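2021-09-07

Prop shop, second day on the Fedunus build. Writing this up over a sandwich while the size dries on the flats, so forgive the crumbs and the order of things.

The big news is that the throne breaks down! It has to come apart into four pieces and go through the dock door at Wellar, and until this morning I had only tested it with the arms off. I swapped the bolts for coffin locks on both sides of the seat and it now goes together with one hex key. It still creaks when you sit down hard. I rubbed paraffin on the joints and that took care of most of it, but there's a squeak left somewhere low on the stage-left side and I can't find it. If anyone has a free minute with a flashlight and good ears, please have a go.

Paint notes, so I don't have to work this out again in March when we bring it back out. The stone color on the plinths is two parts warm gray to one part raw umber, with a splash of the leftover cream. Scumble it on with a sea sponge (the natural one, the fake one leaves dots) and flick it with thinned black while it's still tacky. I did one plinth with the black going on dry and it looks like a Dalmatian. It can go at the back.

Muslin: we had 60 yards on the roll and I've used 23 of them, mostly on the two tall flats. The rest should cover the ground row and the little arch, as long as we don't change the arch again. Please let's not change the arch again. Anything left over goes to the Toft show, they asked first.
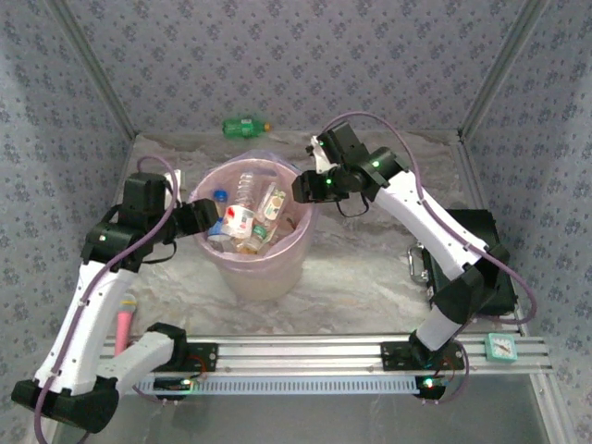 Bin of plastic bottles, and the flowery wallpaper.

Spent way too long on the goblets after lunch. Act two needs eleven of them and they have to survive being thrown at a wall every night — the director is very firm on the throwing. I tried casting in the hard resin and the stem snapped on the second go. Then I tried the flexible stuff with a dowel up the middle, and that one bounced off the shop wall, off the table saw cover and into my coffee. Gilded it anyway. From the third row you'd swear it was brass. I'll pour the other ten tomorrow in two batches, as I only have the one decent mold and a so-so one with a seam down the side. The so-so ones will need a quick pass with a file before gilding.

Money: Weneo came back with a quote of 1,260 for the printed backdrop, delivered, and they need 40 percent up front. I still think we could paint it ourselves for less if we get the floor of the rehearsal room for a weekend, but I said I'd pass it on, so I'm passing it on. The quote is pinned by the phone.

Things still bugging me:

The trapdoor hinge sits proud of the deck and someone is going to trip on it. Needs a deeper recess, router is set up for it, don't touch the fence.

We're out of matte varnish. The satin looks fine under work lights and awful under anything from the front.

The letter in the last scene gets torn up, so we need one per performance plus rehearsals. I've aged a few with tea and a low oven. Coffee came out too orange.

Tomorrow it's goblets first, then the hinge, then the second coat on the plinths if the first one behaves. Lights off over the paint bench, and the resin cupboard is locked, key in the usual place.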